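Evidence bench notebook - 18 Nov 2018

Case ref Danko, homicide file, third bundle from the Gornine hostel. Bundle holds two phones, one SIM tray and a DVR drive. Seals intact on receipt, numbers match the transfer sheet.

Imaged the DVR drive through the write blocker. First pass stopped at 92 percent with read errors. Dropped the block size and restarted - second pass completed, 40 sectors unreadable, all past the last video index.

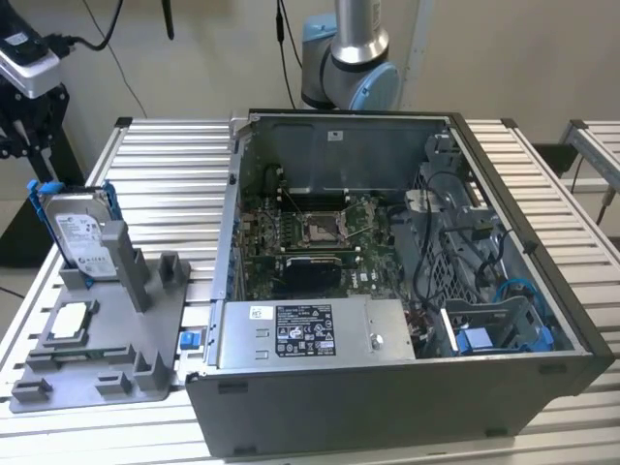 Hash of the image matches on both workstations. Logged both values in the Faklow register before opening anything.

The DVR clock is the real problem. Its log shows no time sync after April, and the offset against the gate camera comes to 236 seconds. Do not quote DVR times in the report without the correction. Raw time in one column, corrected time in the next.
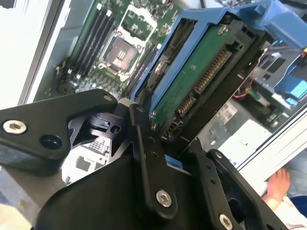 Gripper at the open chassis.

Phone A: PIN locked, left in the shielded bag. Phone B: logical extraction only, 102 messages recovered, none deleted as far as the tool reports. Skitotora parses the group chats in the wrong order when two messages share a timestamp. Sort by record ID. 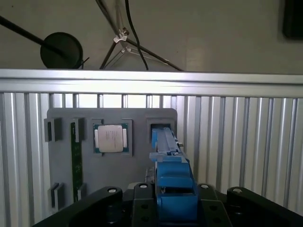
SIM tray is empty. The seizing officer's form lists a SIM, so I have asked for the scene photos before signing that line.

To do: rerun Phone B on the older Skitotora build, compare counts, reseal.

2 comments
0 shares
Last updated: same day, after reseal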